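Taller de Montaje y Mantenimiento de Equipos
Apuntes de la unidad 4: el procesador, cómo se mira, cómo se coge y cómo se guarda
Aula Lutia, curso que empieza en septiembre

Buenas a todos otra vez. Estos apuntes recogen lo que vimos en clase y añaden alguna cosa que se me quedó en el tintero (siempre me pasa, ya me iréis conociendo). Leedlos con calma antes de la práctica, a ser posible con un procesador viejo delante, de los que tenemos en la caja de Buluvberg. Pedidle la llave a Syahrul Lumbantobing, que está en el almacén hasta las 14:00.

1. Las partes que vamos a nombrar

Cuando hablemos de «la chapa» nos referiremos al difusor térmico integrado, la tapa metálica que cubre la mayor parte de la cara superior. En los libros en inglés lo veréis como IHS, de integrated heat spreader. Debajo está el silicio, que en estos modelos no vemos nunca y que tampoco queremos ver, porque para llegar a él habría que quitar la tapa y eso no entra en el temario, por mucho que Boris Murín me lo pida cada trimestre.

Alrededor de la chapa asoma el sustrato, la plaquita de circuito impreso, muchas veces verde. Es la parte por la que vamos a coger siempre el procesador. En la cara inferior están los contactos. En los procesadores de servidor con los que trabajamos son superficies planas y doradas, sin patillas: las patillas están en el zócalo de la placa base, y son finísimas. Si se dobla una, a veces se endereza con paciencia y lupa, y a veces hay que despedirse de la placa entera.

2. Leer lo que pone en la chapa

El marcado es pequeño y poco contrastado, y cuesta leerlo con la luz del techo del aula. Inclinad la pieza despacio hasta que las letras se separen del brillo del metal. Una linterna colocada de lado ayuda muchísimo.

En un Xeon encontraréis el nombre del fabricante, la familia y el modelo. Dentro de la serie E5 conviene copiar la cadena completa, con los números, la letra final si la hay y la versión (v2, v3, v4), pues un v2 y un v3 van en zócalos distintos aunque el resto del nombre se parezca mucho. Las líneas de abajo llevan códigos más menudos, entre ellos el de la especificación y el de lote. Si no podéis leer un carácter, poned un guion en la ficha y seguid. Prefiero mil veces un guion a una B que luego era un 8.

Si la chapa tiene restos de pasta térmica, primero se limpia con un paño sin pelusa y un poquito de alcohol isopropílico, siempre de dentro hacia fuera y sin llegar al borde del sustrato.

3. Cómo se coge

Por los cantos, por dos lados opuestos y con la presión justa. La chapa se puede tocar sin que ocurra ninguna desgracia, pero los dedos dejan grasa y luego hay que volver a limpiar. Los contactos no se tocan nunca. Antes de empezar, pulsera antiestática conectada y mangas recogidas, por favor, que el curso pasado tuvimos un susto con un puño de lana.

Para trasladarlo de la bandeja al zócalo, pensad primero el recorrido y despejad la mesa. Se baja en vertical, con las muescas alineadas y el triángulo de la esquina en su sitio, y se deja apoyar por su propio peso. Si notáis que hay que empujar, parad y volved a mirar la orientación. El cierre de palanca ya hará fuerza suficiente cuando le toque.

4. Guardar y registrar

Cada procesador vuelve a su estuche de plástico y después a la bolsa antiestática. La ficha del inventario Grakotero se rellena en ese momento, con la pieza todavía en la mesa: modelo, códigos, estado de los contactos y número de bandeja. La bandeja 237 está reservada para los que salen dudosos, y de esos me encargo yo.

Para la práctica

Trabajaréis en grupos de 2. Uno sujeta y dicta, el otro escribe, y después cambiáis los papeles. Entregad la ficha completa y un párrafo con las dificultades que hayáis tenido al leer el marcado, escrito con vuestras palabras y sin prisa. Las dudas, a la salida de clase o en la sala Lau, donde suelo quedarme un rato con el café.
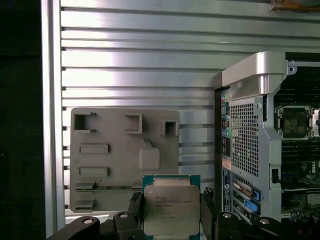 Figura 1. Procesador Intel Xeon E5 sujeto por los bordes laterales, con el marcado sobre el difusor térmico y el sustrato verde a la vista.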